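**Equipment planning for robotic manipulation** is the process by which a laboratory, school, or small firm decides which robot arms, grippers, cameras, and work surfaces to acquire, how much money to set aside for them, and when to replace them. The term covers the first purchase as well as the recurring costs that follow it. Planning of this kind is usually carried out once a year, although projects with short funding periods may do so more often.

## Scope

An equipment plan for manipulation work normally separates durable goods from consumables. Durable goods include arms, motors, control computers, mounting plates, and tables. Consumables include fingertips, pads, cables, fasteners, surface coverings, and the everyday objects that the robot is asked to handle. A third heading, services, is used for repairs, calibration, and shipping.

The division matters for accounting. Many institutions treat an item as a capital purchase only above a set value. At Farndale, a technical college with a small manipulation laboratory, the threshold is $3000, and anything below it is charged to the running budget of the year in which it is bought. A gripper built from printed parts and low-cost motors may fall below such a threshold even when the arm that carries it does not.

## Needs assessment

Planning begins with a statement of the tasks to be performed. Tasks are commonly grouped by the demands they place on the hardware:

* **Reach and payload.** Moving boxes or bottles calls for a longer and stronger arm than sorting cards or folding cloth.
* **Fingertip shape.** Thin, flexible items such as plastic sleeves, paper, and straps require narrow tips that meet closely. Wide padded fingers are better suited to rounded objects.
* **Viewing angle.** A wrist camera gives a close view of the fingertips and the object between them. A fixed overhead camera shows the whole table but may be blocked by the arm.
* **Repetition.** A task performed many times a day wears pads and cables faster than one performed for a short demonstration.

The statement of tasks is often revised after a trial period. The Trivemen program, a shared purchasing arrangement among nine regional laboratories, asks each member to submit its task list before requesting prices. Members whose lists overlap are placed on the same order, and the delivery charge is divided among them.

## Cost categories

### Initial purchase

The initial purchase usually takes up the largest part of the first-year budget. Quotations should state whether the gripper, camera mount, power supply, and control software are included. Offers that appear similar may differ considerably once these items are added. Import duty and electrical inspection are also omitted from many quotations and are entered separately.

### Wear parts

Fingertips, soft pads, and exposed wiring are the parts most often replaced. Laboratories with access to a 3D printer may produce their own fingers, in which case the budget should include filament and the time of the person who operates the printer. Aasen, a supplier of gripper components, sells replacement fingers in pairs. The Trivemen guidelines recommend that two spare pairs be kept for each working arm.

### Task objects

The cost of task objects is frequently underestimated. Wallets, binders, card holders, utensils, and packaging are inexpensive individually, but a varied collection adds up over a year. Objects with moving or flexible parts, such as hinged covers, snap closures, and page sleeves, are generally bought in more than one color or size so that results do not depend on a single item. At Farndale the object list for one year contained 23 entries, most of them stationery and kitchen goods.

### Surfaces and lighting

Table coverings are chosen to vary the background against which objects are seen. Patterned sheets, including those that imitate stone, are sold by the roll and can be changed without moving the arm. Diffuse lamps are preferred where clear plastic is handled, as direct light produces bright reflections on the material.

## Budget planning

Budgets are generally prepared in one of two ways. In the **itemized method**, every part is listed with its price and expected service life. In the **allowance method**, the purchase price of the arm is taken as a base and a fixed share is added for each year of use. The itemized method takes longer to prepare but is easier to defend when funds are reviewed. The allowance method is common in early proposals, when the exact model has not been chosen.

A reserve for unplanned repairs is advised under either method. Motors and cable sets are the usual reasons for drawing on it. The Punthorpe workshop, which services arms for several Trivemen members, reports that requests for cable work reach their peak in December – a period in which suppliers also close for the holidays. Plans that depend on year-end repair therefore place the order one month earlier or provide for a loan unit.

## Leasing and shared ownership

Where use is irregular, an arm may be leased or owned jointly. Leasing spreads the cost and may include servicing, but the agreement often restricts changes to the gripper. This restriction can be important for research groups that print their own fingers or mount their own cameras. Joint ownership avoids the restriction and requires a written schedule of use. Such a schedule normally names the party responsible for wear parts – a point on which disputes are common.

## Acceptance and trial use

Before final payment is released, the equipment is tried on a sample of the tasks for which it was bought. Small goods with several materials are suitable for this purpose. A card holder, for example, combines a flexible cover, thin clear pages, and a snap strap in a single object, and so tests the closeness of the fingertips as well as the view from the wrist. Observations made during the trial are recorded on the acceptance form together with the serial numbers of the arm and motors. Defects found at this stage are returned to the supplier under the terms of the order. Those found later are charged to the repair reserve unless a warranty applies.

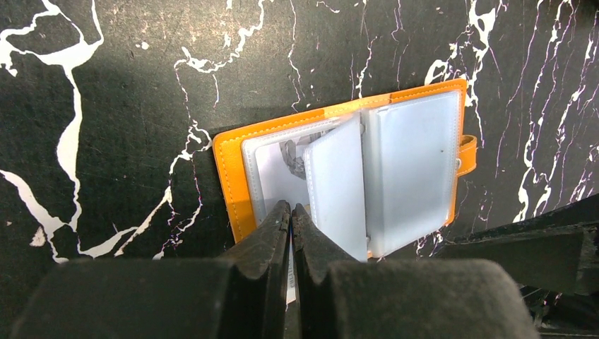
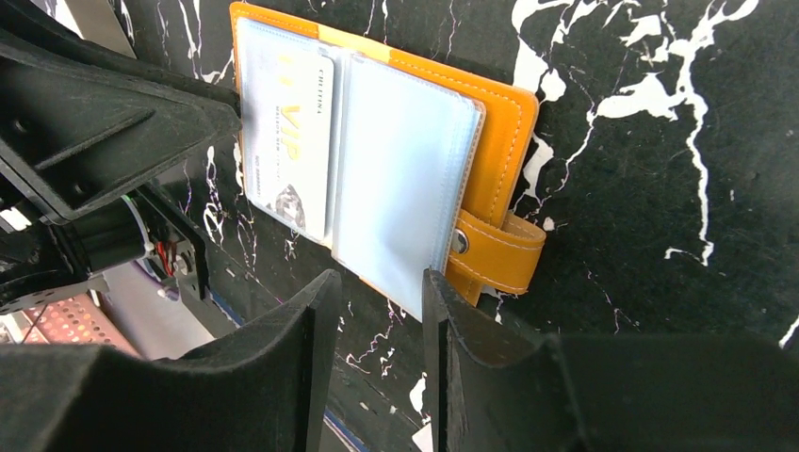 *Wrist-camera views of a gripper and an open card holder on a marble-patterned surface. In the first, the fingertips are at the sleeve pages.*

## See also

* Capital budgeting
* End effector
* Preventive maintenance
* Total cost of ownership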